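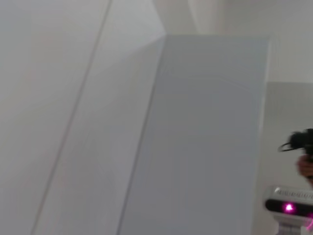 Living with grey: notes for my talk

Speaker: Aparecida Rangel
Date: 2022-05-18

Slide 1. Welcome

Thank Chrysanthi Liapis for the invitation and for the tea. Say that I am a house painter for many years, first with my aunt Vanderleia in Brandão and now here in Flarcombe. I am not a scientist of colour. What I know, I know from walls.

Ask the room: who has bought a grey paint and then found it was blue on the wall? Wait for the hands. Let one or two people tell their story, but not more, the time is short.

Slide 2. There is no plain grey

Almost every grey in the shop has a second colour inside it. It can be blue, green, violet, yellow or brown. On the small card you do not notice. On a whole wall it comes out, and it comes out more strongly when a different grey stands next to it.

Pass round the cards now. Ask people to put two cards side by side on a sheet of white paper. The white paper is important, do not forget to give it out.

Slide 3. Where the light comes from

A window to the north gives a cool light, and a blue grey will look colder there. A window to the south is kinder. East and west change during the day, so the customer must look in the morning and again before supper.

Tell the story of the hall in Plirlow. I painted it in a grey that everybody liked at noon. The family was at home only in the evening, under yellow lamps, and for them it was a green hall. They paid around 2,000 pounds for the complete work, with the stairs, and I painted the walls a second time at my own cost. Pause here. 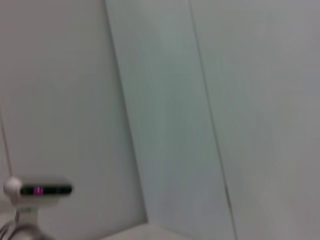

Flarcombe Home Decorating Circle — Spring Talks

Slide 4. Two greys that meet

A pale off-white grey beside a cooler grey-green. Say that I like this pair very much. Both are quiet, but the eye can still find the line between them. If the two are too close, people think the painter ran out of the first tin.

A matte finish helps the quiet feeling. It also shows greasy hands, so for a kitchen or a child's room I would go to something which can be wiped.

Question I expect: should the darker one go on the window wall? My answer is usually no. The window wall gets the least light on its inside face and it already looks darker than the others.

Slide 5. How to test

Buy the small pots. Do not paint directly on the old wall, the old colour will confuse you. Paint a big piece of lining paper, two coats, and leave a white border. Hang it with tape and move it to another wall each day. Put it also behind the sofa and next to the door frame.

Zuleica Camargo tested six greys like this before she chose. Her husband was tired of it, but the room is now four years old and she has not changed it. (She gave me permission to tell this.)

Slide 6. What about the ceiling?

Pure white above a warm grey can look hard. Mix a little of the wall colour into the ceiling white, or ask the shop to do it. At Godton, Osvaldo Marinho will mix it for you if you bring your tin and you are polite — he closes for lunch.

Slide 7. Things I would do differently

Order all the tins together, from the same batch. Write the name and the batch number inside the cupboard door. I keep a notebook as well, but notebooks go missing, and the cupboard stays.

Prepare the wall better than you think is needed. A pale flat colour with light from the side shows each bad repair.

Questions

If nobody asks, I talk about skirting boards. If there are too many, say that I am staying to help with the chairs. The next talk is in September, on wallpaper in old houses. Leave the cards on the table and collect them before going, two were missing last time.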